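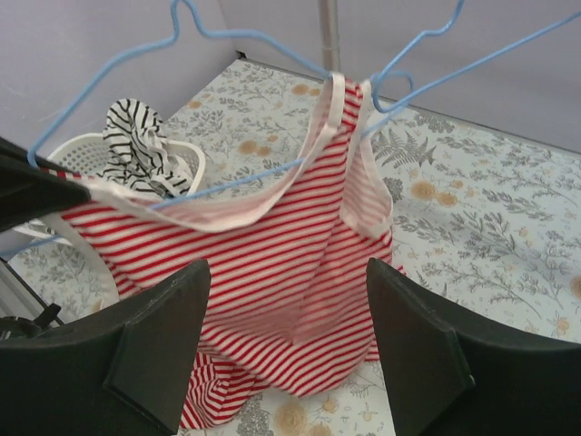

Home | Reviews | Laundry & Fabric Care | Archive | Contact

Print this page | E-mail this review

Molgate 430 Garment Steamer: Long-Term Review

By Kanako Miyazaki

The Molgate 430 is an upright garment steamer with a floor-standing boiler, a fabric-covered hose and a two-piece telescoping pole. It sits in the middle of the company's range, above a handheld travel unit and below a larger model with a fold-out pressing board. I have used it as my main pressing tool since October, on household laundry and on a backlog of secondhand clothing that I clean, press and resell. The comparison units were a Tameck upright of similar size and a Charbonneau dry iron used with a damp cloth.

Setup

Assembly takes a few minutes and needs no tools. The pole sections clamp with cam levers, the hanger bar drops into a socket at the top, and the hose twists into a collar on the base. The collar needs a firm quarter turn until it clicks. If it stops short of the click it will still pass steam, but condensate leaks at the joint and runs down the housing. The manual mentions this once, in small type, on the page about descaling.

The base has four casters, two of which lock. They roll well on wood and vinyl. On carpet the unit tips if it is pulled by the hose, so move it by the pole with the lower lever tightened.

Heating and output

Heat-up to continuous steam, measured from a cold start with tap water, was fast enough that I stopped preparing anything in the meantime. The Tameck is slower by the length of time it takes to sort a load onto hangers. From a warm restart the two are equal.

The dial has four positions. The lowest produces a thin, intermittent flow with a fair amount of spitting, and I found no use for it. The second is suitable for rayon and light synthetics. The third handles cotton jersey, linen blends and most wovens. The top setting empties the tank quickly and is worth using only on heavy drapes and denim.

To get a figure for consumption I weighed the tank before and after a timed run on the third setting. The loss was 469 grams over the session, condensate included. Repeating the run with the hose held fully vertical gave a lower loss and a drier head. A sagging hose collects water at the lowest point, and that water is then pushed up in a slug when the trigger is released and pressed again. Stand close to the base and keep the hose as straight as the room permits.

The trigger locks on. There is no dead-man cutoff, which I would like to see on a unit with this output.

Performance by fabric

Cotton jersey. Good results. T-shirts and tank tops with ordinary storage creases came out flat in two passes per side. Neck and armhole bindings are the weak point of any steamer, since the binding is cut and tensioned differently from the body and tends to ripple. Pull the binding lightly along its length, steam from the inside, and hold it until it cools. Do not pull the body at the same time. Knits stretch readily when warm and damp, and a yarn-dyed stripe will show every distortion. If the stripes are running off level when the garment is on the hanger, take it down, lay it flat, square the side seams and let it rest before trying again.

Linen. Acceptable for casual use. Steam relaxes the creases but does not remove a hard fold line, and no number of passes changed that. For a crisp finish the Charbonneau iron and a damp cloth remain clearly better.

Wool. The best results of the test. A jacket with a crushed lapel recovered its roll with the head held slightly off the surface. Brush afterward.

Polyester and blends. Mixed. Light blouses were fine. Pleated items lost definition on the third setting and should be kept on the second.

Denim. Slow. The waistband and fly never came out properly flat. Use an iron.

The steam head

The head is molded plastic with a metal face plate. It is light, and the handle angle is correct for vertical work from chest height down. Above shoulder height the wrist has to bend back, and the condensate channel then points at the user. I steamed the upper third of long drapes from a step stool to avoid this.

Two attachments are supplied. The fabric brush is useful on wool and upholstery and clips on securely. The crease clamp is poorly made. The spring is weak, the jaws do not meet evenly, and the resulting trouser crease wandered visibly below the knee. Tameck's clamp is a better part and, although the two heads look similar, it does not fit the Molgate.

The hanger bar

The bar accepts standard plastic and wire hangers and has two folding trouser clips. The clips leave marks on soft fabrics unless padded. The bar rotates freely, so a garment turns away from the head under light pressure. A detent or friction ring would fix it. I wrapped a turn of silicone tape around the socket, and this has held up.

Narrow-strapped garments slide off smooth hangers as soon as the head touches them. Molgate does not supply notched or flocked hangers. Buy a few.

Water and descaling

The tank lifts out by a top handle and fills at a kitchen faucet without difficulty. The manual permits tap water and recommends descaling at intervals that depend on hardness. My water is hard. By the second month, output on the third setting had dropped and the head had begun to leave small white specks on dark clothing. Descaling with citric acid restored the flow. The drain plug is underneath the base, so the unit must be tilted over a tub or laid on its side on the edge of a shower pan. A side-mounted drain would be a major improvement.

Since then I have used a half-and-half mix of tap and distilled water, and the specks have not returned.

Noise and storage

The boiler is quiet. The loudest part is a pump tick while the system primes, after which there is only the sound of the steam. With the pole collapsed the unit fits under a standard closet rail, but the hose has no proper storage position and must be looped over the bar. The power cord is adequate in length and has no winder.

Durability so far

One lever on the pole has loosened and was retightened with a hex key. The fabric cover on the hose has discolored near the head. The tank seal is sound. I have no way to judge boiler life from a test of this length.

Verdict

The Molgate 430 is a competent steamer with good output, a short heat-up and a badly placed drain. It suits someone who presses mainly knits, wool and light wovens. It does not replace an iron for linen, denim or trouser creases. Buyers with hard water should allow for the cost of distilled water or look at the Tameck, which is slower but drains from the side.

Recent reviews

Charbonneau Dry Iron, Second Look
Brolletti Folding Drying Rack
Tameck Upright Steamer: Replacement Hose Fitting
Brolletti 900 Fabric Shaver
Pressing Cloths Compared
Molgate 3000 Steamer With Pressing Board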